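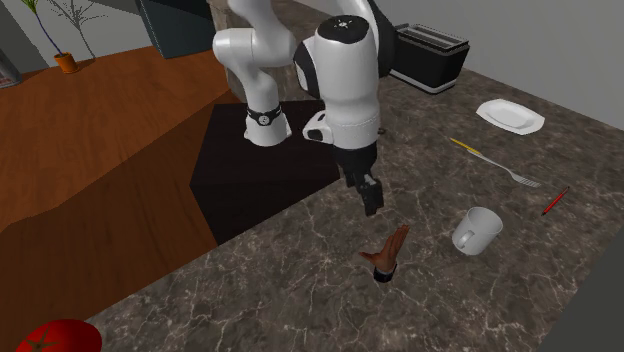 Equipment Planning Meeting – Minutes
December 2, 2019

1. Minutes of the last meeting
Approved with one correction: the Perncombe service quote was 758 dollars a year per arm, not for the pair.

2. Kitchen-task arm, proposal from Vollard
The proposal is for one arm with a two-finger gripper, to be tried on countertop items such as mugs, forks and plates. The simulation package is quoted separately at $1,956. Members asked why it is a separate line when the sales pitch rests almost entirely on simulated kitchens. The planning lead said Vollard treats it as optional. Several members doubted that.

It was pointed out that a rendered mug is a good deal more forgiving than a real one, and that the proposal gives no figures for real dishes. The claim of 65 picks an hour was not accepted as a basis for budgeting. Vollard will be asked how it was measured and how many drops were left out.

3. Gripper
The reach over a wood and marble counter was discussed. With the two fingers apart there is plenty of gap for a mug handle.
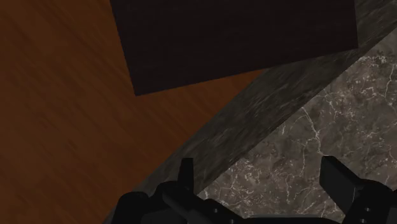
Thin flatware is another matter – a fork lying flat leaves very little to get hold of, and the spare fingers are not in the quoted price. Montes offers a similar gripper with spares at $2,188. No one present had used it. A loan unit will be requested before any comparison is made.

4. Budget
No money committed. The request to reserve funds now "to hold the price" was turned down, as the same offer was made last April and the price held anyway.

5. Nundar site
Bench space not yet confirmed. Carried over.

Actions: written questions to Vollard; loan request to Montes; corrected service figure to go into the budget sheet.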